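Florby Family Hub: six months with the screen-time box that was supposed to save us

We bought the Florby in July, the week our eleven-year-old told us dinner was "kind of low engagement." It plugs into your router, hooks up to every phone and tablet in the house, and hands out internet time the way my grandmother handed out hard candy. The list price is $100, plus a subscription I'll get to once I've calmed down.

Setup took an evening. The app wants you to make a profile for each child, with an age, a bedtime and something called a "digital temperament." I picked Explorer for my daughter and Guardian for my son. As far as I can tell this changes the color of their icons.

The time limits work. At 8:30 the tablets go dark, and the howling starts at 8:31. My son, who can't find his shoes when he's standing in them, got around the limit in four days by changing the clock on his tablet. An update fixed that in the fall. He has since moved on to being charming to the neighbors, who have Wi-Fi.

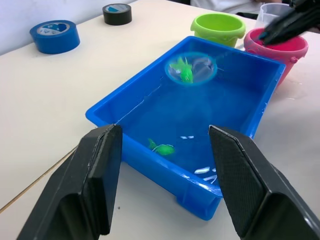 Where the Florby loses me is the weekly report. Every Sunday-ish it sends a "family wellness score" out of 741. Why 741? I wrote to support and a very polite person named Gunhild Kárason replied that the scale was "holistic." We got 597 the week everyone had the flu and watched cartoons until their eyes crossed, and less than that the week we went camping. Apparently the box missed us.

The message filter is better than I expected. You can have it flag certain words without showing you the whole chat, so my daughter keeps some privacy and I keep my lunch down. It did flag "kill" 70 times in one month, all of it about a math test.

I also tried the Vorkness, which is cheaper and has no scores, but it kicked my own laptop off during a work call and wouldn't let me back on without a parent's permission.

Would I buy the Florby again? Probably, on sale, with the reports turned off (Settings, then Family, then scroll forever). The subscription is $6 a month and renews itself without a peep. Three and a half stars. My son gives it zero and would like that noted.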